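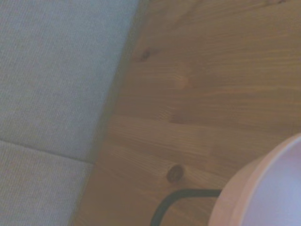

Wednesday, a little after 4, second pot of tea

Picking up where I left off with the madder bath, and trying to write it up properly this time so that Ngaio doesn't have to decode my margin scribbles again. She was very kind about it last time, but I did see her holding the page sideways.

The question on the bench is still the Welville order. They want that soft brick color we got in the fall on the wool lap blankets, and they want it on the linen too, which is a lovely idea and a bit of a headache, as linen takes madder in its own sweet time or not at all. What I have been doing is keeping the mordant the same and changing only the heat, and I think that's the right way to go even if it eats up the afternoons.

Bath 1: ground madder soaked overnight in tap water with a spoonful of chalk. Warmed slowly up to 60 degrees C and held there for two hours, stirring whenever I remembered (often at first, then less so once I got to sorting the yarn drawer). The linen came out a warm, dusty coral that I liked very much while it was wet and a good deal less once it had dried by the window. Pretty, but too pink for Welville.

Bath 2: same soak, same chalk, but I let the pot climb past where I meant it to. The old Voltel hot plate does this. It sits politely at one number for half an hour and then goes off on its own, and by the time I had come back from the phone it was well over. The color went brown, the way madder does when you cook it hard, and I was all set to be cross about it, except that the brown next to the coral is so much nearer to the brick! I have pinned both swatches to the inside cover. Please don't take them home, whoever is reading this, they are the only ones I have.

So the answer may be somewhere in between, with a longer hold. I'd like to try a dip in the first kind of bath, a rinse, a night on the rack, and then a short visit to a hotter one. Ngaio thinks a second tannin soak would do more good than any fiddling with the heat, and she has been right about linen before (the walnut business in February, I haven't forgotten), so we will do one of each and see.

Notes to self on weights. I had been weighing the linen straight off the bolt, and it still had all its finish in it, so the numbers in the earlier pages are a touch high. The Lu linen lost 10 grams in the scour, starting from 128. That's enough to throw off the alum, so from here on everything gets scoured, dried and weighed again before it goes anywhere near a pot. I have gone back and put a pencil star by the entries I don't trust.

Also, the Zerar alum is nearly finished. There's a little left in the tall jar, enough for the next two baths if I'm careful. I'd rather not switch in the middle of this, so I'll order the same again tomorrow morning before I get my apron on and forget.

Left soaking tonight: one linen strip in oak gall, lid on, back shelf. Ngaio, if you're in before me, give it a stir and turn it over, and leave the madder alone till I get there, I want to see it before it's strained.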